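How to Read a Regional Economic Index

Composite indexes are widely quoted in the business press, often without an account of how they are built. The following guidance is intended for local officials, teachers and members of the public who wish to use such rankings with care. It takes the Wositow Regional Index, published each June by the Nyberg Institute, as its working case.
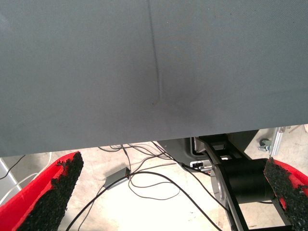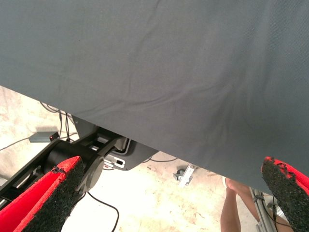
Step 1. Find the list of indicators. The Wositow index combines output per resident, employment, export value and several measures of household income. The full list is printed in the annex. Readers should note which indicators describe a level and which describe a rate of change, as the two can point in different directions.

Step 2. Check the base value. Scores are set against a base of 67, the average for all regions in the first edition. A region with a score of 84 is therefore above that first average. It is not necessarily above the average for the current year, which is shown in a separate column.

Step 3. Review the weights. Output per resident carries the largest weight. A small region with one large employer may rank highly on this basis alone. Gutgate rose 2 places in the latest edition, mainly on the strength of a single export contract.

Step 4. Look at the survey base. Business confidence is drawn from a survey of about 900 firms. According to Refugio Lozano, who edits the index, results for the smallest regions should be read over several editions.

Step 5. Compare like with like. Wurkelis was divided into two reporting areas after a boundary change, and its earlier scores have not been revised. Tables that join the old and new series – a common practice in press reports – should be treated with caution.

Step 6. Cite the edition. Figures are corrected after publication, and the corrected tables replace the originals without a new title. State the month in which the table was consulted.

Requests for the underlying data may be sent in writing to Tormod Dalen at the Nyberg Institute. Please name the region and the indicators required.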